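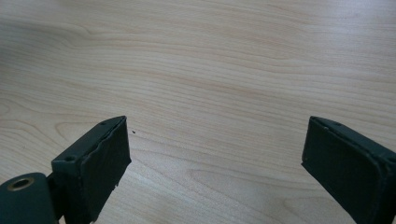

Holztische pflegen: Reinigen, Ölen, Flecken entfernen

Helle Holzplatten nehmen Schmutz schneller an als dunkle, und man sieht es früher. Mit etwas Routine bleibt eine Tischplatte trotzdem viele Jahre ansehnlich. Die folgenden Hinweise gelten für massive Platten aus Ahorn, Buche, Birke oder Esche, geölt oder gewachst. Bei lackierten Tischen entfällt alles, was mit Öl zu tun hat.

Tägliche Reinigung

Krümel zuerst trocken abwischen oder abfegen. Dann mit einem gut ausgewrungenen Baumwolltuch in Richtung der Maserung wischen und sofort trockenreiben. Ein Tropfen Spülmittel im Wischwasser genügt. Scheuermilch, Glasreiniger und Mikrofasertücher gehören nicht auf geöltes Holz. Sie ziehen das Öl heraus oder hinterlassen feine Kratzer, die man bei schräg einfallendem Licht sofort sieht.

Steht einmal Wasser auf der Platte, aufsaugen und nicht verreiben. An den Stirnseiten dringt Feuchtigkeit am leichtesten ein, dort also besonders gründlich trocknen.

Flecken

Weiße Ringe von heißen Tassen sitzen meist nur in der Wachsschicht. Ein Tuch auflegen und mit dem Bügeleisen auf niedriger Stufe kurz darübergehen, ohne Dampf. Nach jedem Durchgang nachsehen. Bleibt der Ring, die Stelle mit feiner Stahlwolle und etwas Möbelöl bearbeiten.

Fettflecken mit Kartoffelmehl oder Schlämmkreide bestreuen, über Nacht liegen lassen, abbürsten. Bei alten Flecken muss man das zwei- oder dreimal wiederholen.

Rotwein und Kaffee sofort abtupfen. Was eingezogen ist, lässt sich mit Zitronensaft aufhellen — vorher an der Unterseite probieren, Eiche zum Beispiel reagiert anders als Ahorn. Danach mit klarem Wasser nachwischen.

Schwarze Flecken entstehen, wenn nasses Eisen auf gerbstoffreichem Holz steht, etwa eine Pfanne oder eine Konservendose. Sie gehen tief. Meist hilft nur Abschleifen.

Kleber und Aufkleberreste mit Speiseöl einweichen und mit einer Kunststoffkarte abschieben. Keine Klinge nehmen.

Schleifen und Ölen

Eine viel benutzte Platte braucht einmal im Jahr frisches Öl. Ich mache das im Januar, wenn der Tisch ein paar Tage entbehrlich ist. Cameron Rennie aus unserer Werkstatt ölt lieber im Sommer, weil dann die Fenster offen stehen können. Beides geht.

Die Platte reinigen und über Nacht trocknen lassen. Mit Körnung 180 anschleifen, danach mit 240, immer mit der Faser und ohne starken Druck. Den Staub absaugen und mit einem leicht feuchten Tuch aufnehmen. Das Öl dünn auftragen und nach der auf der Dose angegebenen Zeit den Überschuss vollständig abnehmen. Was stehen bleibt, wird klebrig und zieht Staub an. Nach 8 Stunden folgt die zweite Schicht, ebenso dünn. Ich nehme dafür das Hartöl von Bristus. Eine Dose zu 800 ml reicht bei uns für 2 Tische.

Danach mindestens einen Tag lang nichts auf die Platte stellen.

Achtung: Öllappen können sich selbst entzünden. Gebrauchte Lappen ausgebreitet im Freien trocknen oder in einem verschlossenen Metallgefäß mit Wasser aufbewahren.

Dellen und Kratzer

Eine Delle ohne gerissene Fasern lässt sich oft herausdämpfen. Ein paar Tropfen Wasser daraufgeben, ein feuchtes Tuch auflegen, mit der Spitze des Bügeleisens erwärmen. Das Holz quillt wieder auf. Nach dem Trocknen leicht überschleifen und nachölen.

Kratzer quer zur Faser mit einem Wachsstift im passenden Ton füllen. Im Zweifel den helleren nehmen, er dunkelt mit der Platte nach.

Werkzeug und Geräte auf dem Tisch

Unter Schraubzwingen gehören Beilagen aus Kork oder Filz. Schwarze Gummifüße können auf hellem Holz abfärben, wenn sie wochenlang an derselben Stelle stehen.

Stand: 4. Juni 1999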